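Speaker notes -- club evening, Wednesday, 7:30 start
Talk: What the scorebook says about our season

Slide 1. Title
Thank Ileana Barbu for the scorebooks. She kept all of them and most of the numbers tonight come from her pages. Mention tea is at the break, not before.

Slide 2. Where we finished
Fourth in the league. Played 18, won nine, lost seven, two rained off. Both washouts were at Skamine, and both times we had already driven there. Don't spend long on this, everybody in the room knows the table.

Slide 3. Batting first
We batted first 13 times and won eight of those. When we chased we won once, at home to Plenau. Let that sit for a moment. Then say that the toss explains part of it, but we also picked to bat first when we had the choice, even on damp mornings in May.

Slide 4. The first ten overs
We lost 22 wickets in the first ten overs across the season. Most were caught behind or in the slips. Ask the openers to put their hands up. Grigore Voicu will say it was the pitch at Ikthorpe. He may be right about Ikthorpe -- the low end there is hard work before lunch -- but it doesn't cover the other grounds.

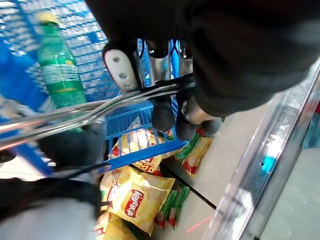

Slide 5. Middle order
This is where the runs came from. Total for the season was 1805 off the bat, and five, six and seven made more than half of it. Read out the Marinescu game: five down cheaply, then the long stand, then home with an over left to bowl at them. Pause for the people who were there.
If asked about moving the number six up to three: he was asked in June and said no.

Slide 6. Bowling
Shorter section. Spin went for fewer runs an over than seam at every ground except Skamine, where the boundary on the road side is short. We bowled too many wides in the last five overs. Show the chart, don't read it out.

Slide 7. Catches
Ileana marked dropped catches with a small cross in the margin. She started doing this in the third game, so the first two are missing. Point out that the drops bunch up after the drinks break. I don't have a good reason for it. Take suggestions from the floor, two or three at most.

Slide 8. Winter nets
Start in October, same hall as last year. New-ball practice first, for everyone in the top four. Chasing drills in the second half of the session: set a target, six overs, keep score properly. Grigore has the key and the hall list -- names to him tonight.

Questions. Stop by nine, the bar needs the room back.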